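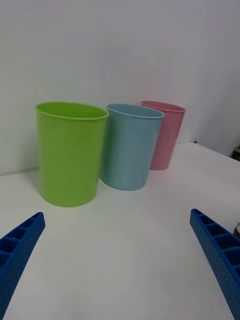

Vasos verde, celeste y rosa en la mesa blanca, vista desde la muñeca. Pinza abierta.

Cuaderno de taller, abril. Planificación de compras para la celda de vasos.

Empiezo por lo que hay que decidir antes de cerrar el pedido: dedos de repuesto, segunda cámara y superficie de la mesa. El brazo queda fuera de esta ronda, sigue el que tenemos.

Presupuesto disponible: 2.000 euros, con envío e impuestos incluidos. Yurani Huaranga confirmó la cifra por la mañana y pidió que todo vaya en un solo pedido si se puede, porque cada alta de proveedor le cuesta varios días de papeleo. Ya estamos dados de alta en Clakus y en Feltmont. En Sutcliffe no.

Dedos. Los azules van bien para los vasos y no quiero cambiar de geometría a mitad de proyecto. La duda es si los seguimos haciendo en casa o los encargamos. Clakus los fabrica a partir de nuestro archivo, pero hay que mandarles la pieza con las tolerancias del anclaje acotadas y eso no está hecho. El plano que tenemos es de la versión anterior, con el taladro de fijación en otro sitio. Tarea mía. Pedir 2 juegos completos, izquierdo y derecho, más los tornillos. Si el precio por juego sale muy por encima de lo que gastamos en material y horas de máquina, los hacemos aquí y el dinero pasa a la cámara.

Cámara. La de muñeca se queda. Para distinguir los vasos por color nos basta, pero cuando están en diagonal el de delante tapa al siguiente y el de atrás se ve a medias. En la foto el rosa queda parcialmente detrás del celeste, y el celeste casi pegado al verde. Con una sola vista hay que mover el brazo para saber cuánto hueco hay entre ellos. Una cámara fija cenital lo resolvería. Opciones:

Feltmont, modelo con soporte incluido. Plazo de entrega 30 días. Cable de dos metros, que no llega al ordenador por la canaleta; habría que sumar un alargador activo.

Sutcliffe, sin soporte, más barata y con existencias. Implica alta de proveedor y fabricar el soporte nosotros.

Me inclino por Feltmont. El plazo es largo pero la tarea con vista cenital no empieza hasta que terminemos la serie actual, así que no nos para. Yurani prefiere lo mismo por el asunto del alta. Falta que nos manden la oferta en firme, la que tengo es un correo sin referencia.

Mesa. El blanco sobre blanco es cómodo para segmentar los vasos de color, pero el borde trasero se confunde con la pared y en la foto el rosa está muy cerca de ese borde. Un tablero gris mate de Brindthorpe nos daría contraste y además viene con agujeros roscados para fijar topes. Pega: habría que repetir la calibración y las grabaciones con fondo blanco no serían comparables con las nuevas. Propongo dejarlo para el siguiente presupuesto y marcar de momento el límite de trabajo con cinta. Pedir precio de todos modos, para tenerlo.

Vasos. Seguimos con los de plástico en colores lisos. Comprar otra tanda del mismo molde en la tienda del barrio, va por caja chica y no entra en este pedido. Revisar el diámetro de boca antes de pagar.

Orden de prioridad si no alcanza: cámara, dedos, alargador (si la cámara es la de Feltmont, va con ella), tornillería. El tablero no entra.

Cosas que no estaban en la lista y deberían estar:
- Almohadillas de goma para la base del brazo.
- Bridas y canaleta corta, por el cable nuevo.
- Un foco difuso. La luz general es suave y viene más bien de arriba a la izquierda, con lo que el lado derecho de los vasos queda algo más oscuro. Por ahora no da problemas con el color. Lo apunto como opcional.

Pendiente:
- Acotar el anclaje de los dedos y enviar a Clakus (yo).
- Pedir oferta en firme a Feltmont con alargador incluido (yo).
- Preguntar si los gastos de envío de Clakus cambian al pedir un juego o dos (Yurani).
- Medir la altura libre sobre la mesa para el soporte cenital. La anotación vieja es de antes de mover la mesa contra la pared, no usarla.

Dejo la hoja de cálculo en la carpeta compartida, pestaña "celda vasos". Las casillas en amarillo son precios sin confirmar.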